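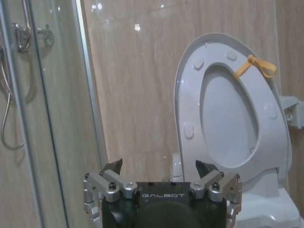 One buyer in Treltonley wrote that the Dateo seat went on in a single evening and has stayed tight through two years of daily use. Another asked for a longer bolt, and we now pack both lengths.

Dateo Slow-Close Toilet Seat, white

Fits most elongated bowls with standard hole spacing. The hinges release at the push of a button, so the seat lifts away for cleaning – no tools needed.

Bolt length: 80 mm or 143 mm, both supplied
Load: up to 330 lb
Bumpers: 5, with 2 spares
Not suitable for Yuan wall-hung bowls

Hand-tighten the nuts only. Avoid bleach and abrasive pads on the hinge caps.

Ships from our Dorbridge warehouse. Orders placed before noon leave the same day. Spare hinges are back in stock in August.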